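Ticket 511 – Live scores and ladder not matching
Product: Pernirance club scoring, junior football
Raised by: Mahlet Adugna, registrar, under-11s to under-15s
Status: Open (was Resolved, reopened by requester)

Original report
Our under-11s won their semi and the ladder page has them as losing it. The match page has the right score. The ladder page has the same two teams the other way round. I have cleared my browser, tried my phone and asked two parents to look on theirs. Same thing everywhere. Please don't send me the article about clearing the cache.

Reply from Mindesix support
Thanks for getting in touch. Ladder results can take up to 70 minutes to update after full time. We have refreshed your competition and are marking this as resolved.

Mahlet Adugna, reopening
It was four hours after full time when I wrote, so I don't see what the 70 minutes has to do with it. I looked again at 9.15 this morning and nothing has moved. I also doubt it is a delay. A delay would leave the game blank. Ours has a result, and it's the wrong one.

Things I have checked since:
Match page, under-11s: correct.
Match page, under-13s: correct.
Ladder, under-11s: home and away swapped.
Ladder, under-13s: correct.
Printed draw: has us as the away side, at Inthanon Reserve.

The under-11s game was moved from our ground to Inthanon Reserve during the week because of the state of the goal square. The under-13s game was never moved. I would start there.
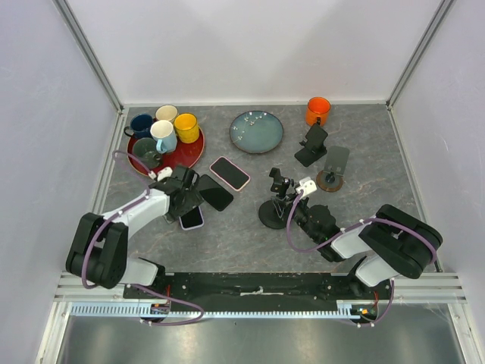
Mugs on a dark red plate.

Reply from Mindesix support
We've had a look at the venue change and can't see a fault. Changing a venue does not change the home team. Could you confirm the scorer used the current version of the app?

Mahlet Adugna
Yes, the current version. I stood next to him while he checked.

You say changing a venue doesn't change the home team. On the match page we are now the away team, and we were the home team when the draw came out. Something changed it. Altard, who we played, have sent me their copy of the original draw and it has us at home as well. I've attached both.

Reply from Mindesix support
Thank you, the attachments helped. The match record was rewritten when the ground was changed, but the ladder kept the old home and away order. The score was then read against the old order. We have corrected game 204 by hand and the ladder should now be right.

Mahlet Adugna
The under-11s ladder is right as of 2.40 pm, thank you. Percentage looks right too – I worked it out on paper.

I'm not happy to close this yet. Fixing one game by hand tells me nothing about the next one that gets moved, and we have a final coming up on a ground that floods. You have 300 games in this competition. Has anyone looked at the others with a late venue change, or only at mine?

Reply from Mindesix support
We are running a check across the competition and will update this ticket when it finishes. A permanent fix is planned for the December release.

Mahlet Adugna
The season is over well before December. Until then I'll keep the paper scoresheets and compare them with the ladder after each round. Please leave this open and send me the list of affected games when you have it, including any that aren't ours.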